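Old Valletti Bakery Reopens as a Kitchen for the Whole Town

Posted 10/06/2025 by the Dirport news desk

The ovens at the old Valletti bakery are hot again, and if you walked down Stastness Street on Saturday morning you already knew it before you got to the corner. You could smell the bread from the post office!

After sitting dark for years, the bakery has come back as the Valletti Kitchen, a shared cooking space open to anyone who lives or works in Dirport. You book a bench, bring your ingredients and cook. There's a front room for eating, a walk-in cooler with labeled shelves, and, best of all, both of the original brick ovens, cleaned out, relined and working.

The line on opening day went past the hardware store. People came with pie dishes, with sourdough starters in jam jars, with a cooler full of marinated chicken, and in one case with a wheelbarrow of winter squash. The first loaves came out a little before ten and were gone almost at once, torn up and passed down the line with butter. By noon the front room was full, and so was the strip of sidewalk outside, where folding chairs had shown up from somewhere.

Readers who grew up here will remember the bakery for its rye, its seeded rolls and the almond cookies that came in a paper twist. When it closed, the building was sold twice and nearly turned into storage. The town bought it with a state downtown grant and the money left over from the bandstand repairs, and handed the job of rebuilding the inside to Oyelaran Builders, the same local outfit that did such a nice job on the ferry waiting room.

Work started in February. The floor had to come up first, and under it the crew found an older floor, made of red tile, in far better shape than anyone had hoped. A good part of it has been kept and now runs from the front door to the ovens. It's a lovely thing to walk in on. The tin ceiling stayed too, although it needed a lot of scraping, and the long shop window has its gold lettering back.

At 1,570 square feet, the kitchen is bigger than it looks from the street. The back half holds the cooking benches, the sinks and the stoves. The front half is for sitting down. Between them is a wide pass-through where the old counter used to be, so cooks can talk to the people waiting to eat, and on Saturday they certainly did. A discussion about whether raisins belong in stuffing lasted most of an hour and drew in strangers from both sides.

The ovens themselves took the longest. A mason came in from upriver to look at them and spent most of the spring going over the brickwork from the inside, on a board, with a headlamp. One oven was sound apart from the door. The other had a crack along the back wall that meant taking out a whole section and rebuilding it. They heat slowly, over most of a day, and hold that heat well into the next one, so the kitchen fires them on Thursdays and bakes straight through Saturday. Bread goes in first while the bricks are at their hottest, then pies and roasts, then beans and custards as things cool down. Late on Saturday you can put in a covered pot and pick it up Sunday morning.

Part of the fun will be learning to cook this way. There are no dials on a brick oven, and a few of the opening-day crusts came out very dark indeed (they were eaten anyway). The kitchen will run a free first-timers' session every Wednesday evening that covers how to load and turn, how to use the long wooden peel without knocking over your neighbor's loaf, and how to tell when it's time to stop baking bread and start baking something gentler. You don't need to sign up for it. Just come by at six.

Already 52 households have joined as regular members, which gets them a cooler shelf and first pick of the bench times. You don't have to be a member to use the place, though. A single visit is pay-what-you-can, and the box by the door has a slot in the top and no one standing over it.

The regular stoves are available seven days a week, so you're not tied to the oven schedule. Home canners have been quick to spot this. Apple season is on top of us, and anyone who has tried to put up a bushel of applesauce on a small apartment stove will see the appeal of a wide burner, a deep sink and plenty of elbow room. The kitchen has bought two big canning kettles and a hand-cranked food mill that can be borrowed for use on the spot.

There's good news for small food sellers too. Up to now, anyone in Dirport who wanted to sell jam or tamales at the farmers market had to rent an inspected kitchen out of town, and plenty gave up on the idea because of the drive. The Valletti Kitchen passed its county inspection last month, so market sellers can now cook right here. Weekday mornings before eleven have been set aside for them. At least one new stand is on the way because of it: look for fresh flatbreads next to the honey table later this month.

The schools are getting in on it as well. Middle school cooking classes, which have been making do with hot plates in a science room, will walk over on Tuesday afternoons. The students chose soup for their first project and voted on the recipe. Leek and potato beat out chicken noodle by a hair. What they make will be served in the front room to whoever turns up, so if you've got a free Tuesday around three o'clock, go and be a good audience.

And then there are the suppers, the part we're most excited about. On the last Friday of each month the front room will host a shared meal, with the main dish made in the brick ovens and everything else brought by whoever comes. The first one will be baked beans and brown bread. Bring a side or a dessert if you can, and come empty-handed if you can't. Dishes and silverware are provided. Kids are welcome, and so are people who don't know a soul in town yet.

The kitchen has also put out a call for recipes from the bakery's early days. Quite a few have come in already, on index cards, on the backs of envelopes and in one beautifully stained school notebook. They don't all agree. There are three different versions of the almond cookies, each handed in with great confidence, and the plan is to bake all of them on the same afternoon and let people taste them side by side. We'll print the date as soon as we have it. If you've got a version of your own tucked in a drawer, drop off a copy at the front room and write your phone number on the back in case there's a question about the handwriting.

A few practical notes for those planning a first visit. The front door is on Stastness Street, and there's a step-free entrance around the side on the alley, with a bell. Parking is easiest behind the library. Bring an apron and closed shoes, and tie back long hair. Pots, pans, knives and cutting boards are all there. Flour, salt and oil are kept in stock and sold at cost, but yeast isn't, at least not yet. Please label anything you leave in the cooler with your name and the day, and wipe down your bench before you go so the next cook can get started.

Bench times can be booked at the kitchen, by phone or at the library desk. Weekends are filling up quickly, and the Saturday bread hours are taken through the end of the month. Weeknights are still wide open. If you only want to see the place, come on in any time the lights are on. Somebody will likely hand you something to eat.

It's been a long time since that corner had anything going on after dark. On Saturday evening the window was still lit up at eight, the last pies were cooling on the racks and people were still standing around inside with their coats on, saying they were about to leave.

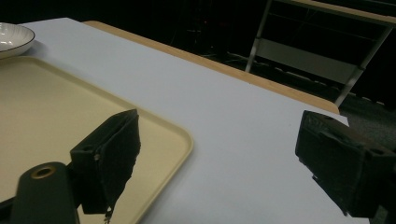

Also in Dirport this week

Leaf pickup starts Monday on the east side of the river. Rake to the curb and keep the storm drains clear, please.

The library book sale has been extended through Sunday. Cookbooks are on the round table near the stairs, and there are some real finds in there.

The ferry moves to its fall timetable this weekend. The last boat back now leaves an hour earlier, so check the board at the landing before you head across.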